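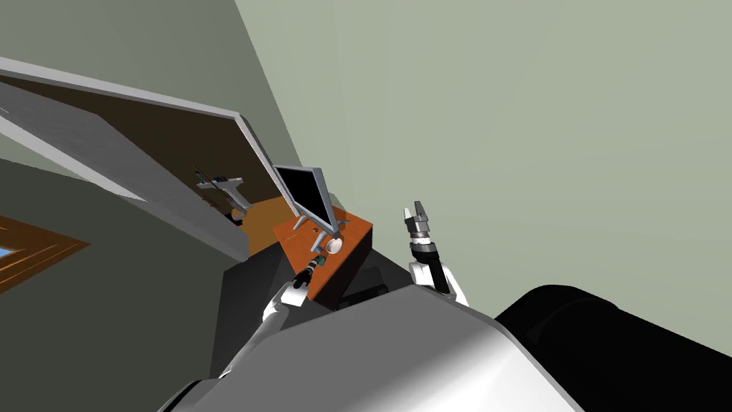
Figure 1. Rendered view over the robot's torso, with both arms extended toward an orange-topped desk and a small green object beside the left gripper.

4. What the club golfers told us about pace of play

4.1 Getting people to talk

I went into this part of the study thinking slow play was a clock problem. You time a group, you compare it with the posted time, you find the group that fell behind. That's how we did it in Section 3, and I still stand by those numbers. But after a couple of evenings in the bar at Tonham I had started to doubt whether the clock and the complaint were even about the same thing, so this section is mostly about the complaint.

We handed out 194 diaries to players who had signed up for the August medal rounds. Each diary was a folded card that fit in a back pocket (we tried an app in the pilot and people hated taking their gloves off for it). Players wrote down every wait they noticed, which hole it was on, what they were doing while they waited, and how annoyed they were from 1 to 6. Giorgia Grasso and I read every card. Fraser Aitken did a second pass on the ones where we couldn't agree what the player meant, and there were plenty of those, partly thanks to pencil and partly thanks to rain.

I should say up front that I play at Tonham myself, off a handicap I won't print here. I didn't fill in a diary, and I stayed out of the groups we were watching. I did know a good number of the people who took part, and a few of them told me things in the parking lot that never made it onto the card. I've left all of that out, even the really good stuff.

4.2 Where the waits are, and where people say they are

The short par 3s cause the longest waits on the clock. No surprise there, and it fits what we found in Section 3. A par 3 holds up everyone behind it until the green clears, and at Tonham the sixth comes right after a reachable par 5, so groups arrive in clumps.

What I didn't expect was how calm people are about it! Waits on par 3 tees got low annoyance marks nearly across the board. There's a bench, you can see the group ahead putting, and you get a few minutes to eat a sandwich and complain about your driver. One player wrote "nice sit down" next to a wait that our own timing had down as the longest of his round.

The high marks came from the fairway. People standing over a ball with a club already picked, watching somebody ahead walk back to the cart for a different wedge, gave fives and sixes for waits that hardly registered on our watches. The same goes for lost balls. Players didn't much mind the search itself, but they minded a lot when the group searching didn't wave them through. Several used the word "manners," and one used it four times on a single card with heavier underlining each time.

So there are two lists of bad holes, and they don't match. The committee's course guide and the marshals' routes both follow the first list. Nearly all the grumbling follows the second.

4.3 The Markau scale

To put the cards and the clock side by side we used the Markau scale, which weights each wait by where the player was standing when it happened. Annunziata Lo Presti built the first version for tennis queues and was kind enough to help us redo it for golf. The full weights are in the appendix. For this section all you need to know is that every round ends up with a score between 0 and 1,000, and that a higher score means a more irritating round.

We changed two things from her version. We dropped the item about spectators, as we had none. And we split "waiting with club in hand" from "waiting with club in bag," after Špela Omerović noticed during the pilot that players who had already pulled a club were the ones huffing. I was skeptical about that split (it sounded fussy to me) and I was wrong. It does more work than any other item on the scale.

One warning about the top end. A score of 1,000 is possible on paper, but you would have to be held up on every single shot with your club out and then have somebody drive into you. Nobody came close. Please don't read the scale as a percentage of misery, which a reviewer of an earlier draft did, and I can see why.

4.4 Two formats, one course

We had also hoped to compare stroke play with match play. Lino De Luca runs the Mallet, which is the club's knockout, and he let us hand out cards for the early rounds. Match play came out less annoying on the scale even when the rounds took just as long. Some of that is picking up once a hole is lost, so there are fewer of those endless six-footers for a nine. I think some of it is just that you've got one person to beat and they're standing right next to you, waiting as long as you are.

I don't want to lean on this too hard. The Mallet draws keener players, they go out in pairs, and they mostly know each other. The cards from the later rounds were also filled in after the match, over a drink, by people who had either just won or just lost. You can tell which from the handwriting.

We did try to get matching cards from Akau, where the course is flatter and the tee times are further apart. The first batch came back with the hole numbers missing, so we couldn't tie the waits to our timings and I've left Akau out of the tables altogether. Giorgia has redrawn the card with the hole numbers already printed on it, as it should have been from day one.

4.5 What this means for marshals

If I ran the tee sheet, I'd pull the marshal off the sixth. The wait there is long, everybody knows it's coming, and it has a bench. I'd put that marshal on the stretch from eleven to thirteen, where the trees come in on both sides and balls go missing, and give them one job: get the searching group to wave the next one through. We haven't tested this yet. The club has agreed to try it for one medal, and Fraser will be handing out the cards, so the players will be dealing with somebody who doesn't owe any of them a beer.

I'd also like to look at the starter. Quite a few cards had a note about the first tee before any hole was played at all, usually about groups going off early or a late fourth player jogging over from the putting green with his shoes untied. We had no box for that on the card, so people wrote it up the side. Those notes are coded separately in Section 5.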